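Ticket: Renderjobs bleiben nachts hängen, Lizenz weg
Projekt: Trurnari
Status: gelöst (mit Restzweifeln, siehe unten)
Gemeldet von: Kusum Kashyap
Bearbeitet von: Radosław Pawlak

Eintrag 1, Kusum

Hallo Radosław, ich mach jetzt doch mal ein Ticket auf, obwohl ich es dir in der Küche schon halb erzählt habe. Seit Montag bleiben mir die Nachtjobs auf Runov stehen. Ich schiebe abends alles in die Warteschlange, gehe nach Hause, und morgens steht da ein einziger fertiger Job und der Rest auf "wartet auf Lizenz". Tagsüber läuft alles wunderbar! Ich kann rendern, so viel ich will, kein Mucks. Neu starten hilft auch, aber ich will ja nicht um zwei Uhr früh aufstehen und Runov neu starten (hab ich einmal gemacht, von zu Hause, im Bademantel, nie wieder).

Was ich schon probiert habe: Pelludon neu installiert, Warteschlange geleert, anderen Benutzer genommen. Alles dasselbe.

Eintrag 2, Radosław

Danke fürs Aufschreiben, dann finde ich es wenigstens wieder. Eine Frage vorweg: Sind das immer dieselben Jobs, die hängen bleiben, oder erwischt es jeden? Und schick mir bitte das Log von Runov, das ganze, nicht den Ausschnitt mit der roten Zeile. Die rote Zeile ist meistens nur der Schluss vom Lied.

Eintrag 3, Kusum

Log hängt dran. Es erwischt jeden, egal ob groß oder klein. Ich hab extra mal nur winzige Sachen reingetan, einen grauen Würfel und so. Der Würfel hing auch.

Eintrag 4, Radosław

So, ich hab mich da jetzt durchgewühlt, mit viel Tee. Folgendes: Runov holt sich die Lizenz von Kanaujia, also von unserem alten Lizenzserver unter der Treppe. Das klappt abends auch brav. Dann kommt um 21 Uhr das Backup auf Kanaujia, und danach ist Funkstille. Im Log steht nur "Verbindung zurückgesetzt", dann drei Versuche, und dann gibt Runov auf und wartet bis in alle Ewigkeit. Der Job, der zu dem Zeitpunkt schon rechnet, darf noch fertig werden, deshalb hast du morgens immer genau einen. Das passt also schon mal zusammen!

Mein erster Verdacht war, dass das Backup den Lizenzdienst anhält und nicht wieder startet. Hab ich nachgesehen, ist aber falsch: Der Dienst läuft morgens einwandfrei und tut so, als wäre nie etwas gewesen. Meine zweite Idee war das Netzwerkkabel, weil es bei mir aus Prinzip immer erst mal das Netzwerkkabel ist. Getauscht, kein Unterschied. Das neue ist dafür jetzt blau, falls sich jemand wundert.

Eintrag 5, Kusum

Könnte es mit dem Update von Pelludon zu tun haben? Das kam doch auch in der Woche. Ich will niemandem was unterstellen, aber vorher hatte ich monatelang Ruhe.

Eintrag 6, Radosław

Guter Punkt, und ja, es hat damit zu tun, nur ein bisschen um die Ecke. Ich hab die alte Version auf meinem Rechner danebengestellt und beide über Nacht laufen lassen. Die alte Version fragt nach einem Abbruch so lange nach, bis wieder wer antwortet. Die neue fragt 3 Mal, und zwar im Abstand von ein paar Sekunden, und dann ist Schluss. Das Backup hat die Verbindung also schon immer kurz gekappt, es ist bloß nie aufgefallen. Ich könnte mich ein bisschen ärgern, dass ich das nicht früher gesehen habe, das steht nämlich Nacht für Nacht in den alten Logs.

Geändert habe ich jetzt zwei Sachen. In der Konfiguration auf Runov steht die Zahl der Versuche auf unbegrenzt, und die Wartezeit dazwischen hab ich auf eine Minute hochgesetzt, damit er Kanaujia nicht volltextet. Außerdem läuft das Backup jetzt erst morgens um 6, da rechnet in der Regel keiner mehr. Bitte den Dienst auf Runov nicht über das kleine Symbol unten rechts beenden, sonst liest er beim nächsten Start die alte Konfiguration ein (fragt mich nicht, warum, das schaue ich mir noch an).

Kannst du heute Abend mal eine richtige Ladung reinwerfen? Also nicht nur den Würfel.

Eintrag 7, Kusum

Gemacht, die ganze Schlange, alles, was von Trurnari noch offen war. Und heute früh: alles fertig!! Ich hab erst gedacht, ich bin im falschen Ordner.

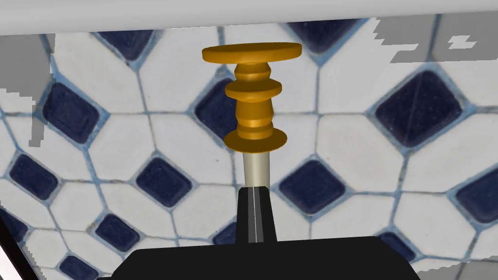

Das gedrechselt wirkende Teil in Bernsteingelb

Die Ergebnisse liegen wie immer auf dem Server. Lizenzmeldung kam keine einzige, die Zeitstempel gehen die ganze Nacht durch, auch über 21 Uhr hinweg. Ich lasse heute gleich noch mal eine Runde laufen, zur Sicherheit.

Eintrag 8, Radosław

Sehr schön, die Glanzkanten an den Scheiben gefallen mir! Zweite Nacht bitte auch noch kurz hier melden, dann mache ich zu. Ich hab inzwischen noch beim Hersteller-Forum von Pelludon reingeschaut, da gibt es einen Beitrag mit genau demselben Verhalten und keiner einzigen Antwort. Ich hab unsere Lösung druntergeschrieben.

Eintrag 9, Kusum

Zweite Nacht auch sauber. Von mir aus kann das Ticket zu.

Eintrag 10, Radosław

Geschlossen. Offen bleibt die Sache mit dem Symbol und der alten Konfiguration, dafür lege ich ein eigenes Ticket an. Und im November soll Kanaujia sowieso unter der Treppe raus, dann müssen wir die Adresse auf Runov noch mal anfassen. Kusum, erinner mich bitte dran.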